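Sorting small goods at Altside: a conversation about boxes, beds and odd lengths of cord

The person who runs returns sorting at Altside works from home three mornings a week. The stock arrives mixed: cosmetics, phone accessories, tubes, sachets, cables. It leaves in cartons with one category in each. We spoke at 10 a.m., between two batches.

The first question was about capacity. "A batch is 127 items. Anything over that goes to the next one. The limit comes from the tally sheet, which has that many rows."

The cartons are reused. Altside buys them secondhand from Brukport, a packaging dealer, in bundles of 16. Printing from the previous user is left as it is. "I don't care what's written on the side. I look at the corners and the base. If the base gives when I press it with a thumb, it goes to recycling."

Flaps are a matter of preference. On a carton used only for sorting, they get in the way of the hand and throw a shadow over the contents. "For storage I want four flaps. For sorting I want none. You cut along the crease with a short blade and you have an open tray with high walls."

Small items cause most of the delays. Tubes roll and packets slide under one another. Thin cord catches on whatever is next to it. A hard table makes all of this worse, and for that reason much of the work is done on a bed with the cover pulled flat.
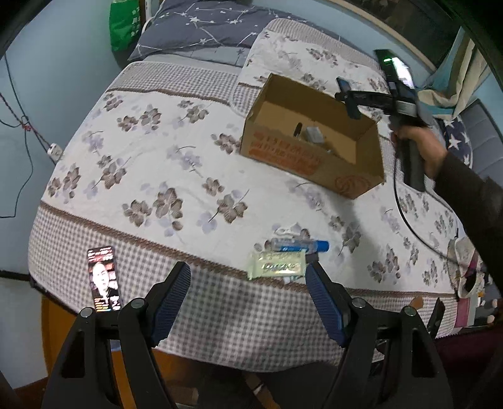 "Quilting holds a tube where you put it down. On the table I was picking things up off the floor all morning. The height is the drawback. My bed frame is low, so I stop every 72 minutes, at the end of a batch, and stand up straight."

The order of work is fixed. Rigid items are placed first, against the inner wall of the carton. Soft packets follow. Cords are done last, and each is looped before it goes in. Labels face up where the shape allows.

Altside tried a divided insert from Flement last September. It was withdrawn after more than 2 batches in a row had to be repacked. "The cells were too narrow for a capped tube. You could get it in, but then you had to turn the box over to get it out."

Asked what she would change, she named the labels. Silver lettering on a pale ground is hard to read under a ceiling bulb. She has asked for a Picard desk lamp and has not had an answer.

Last updated: September

Comments (3)

gridline: Same problem with tubes here. I use a folded towel on the table and get the height as well.

m_stockroom: Which blade for the flaps? Mine tears the top layer when the board is old.

packing_late: We dropped inserts too. Plain cartons are quicker to empty.

Contact | Copyright Altside | Back to top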